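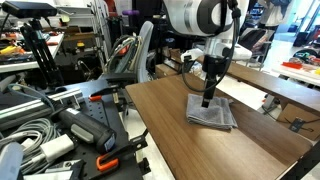 Chapter 4
Moisture in Woven Cotton

4.1 Regain and Moisture Content

Cotton takes up water vapor from the air until it reaches balance with the room. Two measures are in common use. Regain is the mass of water divided by the dry mass of the fiber. Moisture content is the mass of water divided by the total mass - it is always the smaller of the two.

A sample with a dry mass of 1000 g that holds 40 g of water has a regain of 4.0 percent and a moisture content of 3.8 percent. Terry cloth follows the same rule, but its loops slow the approach to balance. Memon and Bhutto treat the effect of loop height in full. Section 4.2 covers oven drying.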